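Prüfliste Leihstellung Zweiarm-Tischsystem »Tefera«, Anbieter Fumell
Standort: Testhorpe, Halle mit Vorführplätzen
Geprüft: H. Lemma. Gegengelesen: D. Kopecký
Stand: September, vor Entscheidung über Kauf oder Rückgabe

Bewertung: i. O. / Mangel / offen. »Offen« heißt, dass der Anbieter etwas behauptet und wir es nicht nachprüfen konnten.

1. Unterlagen

1.1 Betriebsanleitung auf Deutsch vorhanden: i. O.
Die Übersetzung ist holprig, Kapitel zur Wartung lesbar.

1.2 Konformitäts- bzw. Einbauerklärung: Mangel
Im Ordner liegt eine Erklärung für den einzelnen Arm. Für zwei Arme am selben Tisch mit gemeinsamer Steuerung liegt nichts vor. Laut Vertrieb »deckt das eine das andere mit ab«. Das hätte ich gern schriftlich.

1.3 Risikobeurteilung des Anbieters: offen
Uns wurde eine Zusammenfassung von zwei Seiten geschickt. Die Anwendung, die man uns verkaufen will (Schuhe einräumen), kommt darin nicht vor.

2. Not-Halt und Stillsetzen

2.1 Taster vom Bedienplatz erreichbar: i. O.

2.2 Beide Arme halten bei Betätigung: i. O.
Mehrfach ausgelöst, auch während der Greifer unterwegs war.

2.3 Nachlaufweg: offen
Der Prospekt nennt 20 mm. Unter welcher Last und bei welcher Geschwindigkeit, steht nicht dabei. Ohne diese Angaben ist der Wert für uns nicht verwendbar.

2.4 Wiederanlauf nur nach Quittierung: Mangel
Nach Entriegeln des Tasters nimmt der rechte Arm die letzte Position wieder ein, ohne dass jemand quittiert. Fumell spricht von einer Einstellungssache. Bis das umgestellt und erneut geprüft ist, bleibt der Punkt rot.

3. Arbeitsbereich und Werkstücke

3.1 Bereich am Boden markiert: i. O.

3.2 Quetschstellen zwischen Greifer und Aufbau: Mangel
Siehe Kommentar.

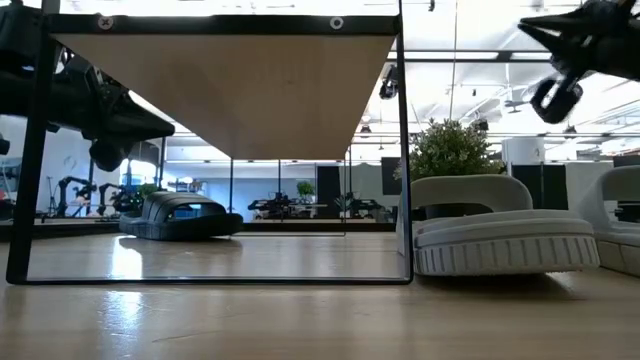
Kommentar zu 3.2: Fumell wirbt damit, dass der Greifer »in beengten Aufbauten sicher arbeitet«. Einen Nachweis dafür habe ich in den Unterlagen vergeblich gesucht. Die schwarze Badelatsche liegt unter der Holzplatte des kleinen Gestells, also genau dort, wo Metallbeine, Strebe und Platte wenig Platz lassen. Die helle daneben liegt frei und taugt als Beleg für gar nichts. Wer uns enge Aufbauten verspricht, soll die Kraftmessung bitte unter der Platte vorlegen, mit Messpunkten an den Beinen und an der Unterkante.

3.3 Gestell gegen Verrutschen gesichert: offen
Im Angebot steht dazu kein Wort. Befestigung vor Abnahme klären, Verantwortung ebenso.

3.4 Greifkraft begrenzt: offen
Voreinstellung laut Menü 40 N. Der Wert lässt sich ohne Passwort ändern. Falls das so bleibt, Herabstufung auf Mangel.

4. Software und Service

4.1 Protokoll der Störungen auslesbar: i. O.
Die Fehlertexte sind allerdings nur Nummern. Fehler 121 fehlt in der Liste des Herstellers.

4.2 Wartungsintervall: offen
500 Betriebsstunden laut Angebot, in der Anleitung keine Angabe. Welches Dokument gilt?

4.3 Fernzugriff abschaltbar: Mangel
Nur über den Anbieter. Für Tranddale kommt das nicht in Frage.

Anmerkung D. Kopecký: Bei 2.4 würde ich keine Nachfrist geben. Die Leihstellung kann auch stromlos auf eine Antwort warten. Zu 3.4 bitte klären, ob das Passwort nachrüstbar ist und wer es verwaltet.

Ergebnis: keine Freigabe für den Betrieb ohne Aufsicht. Vorführbetrieb nur mit Bedienperson am Taster und erst nach Behebung von 2.4. Nachprüfung der Punkte 1.2, 3.2 und 4.3, sobald Unterlagen eingehen.

H. Lemma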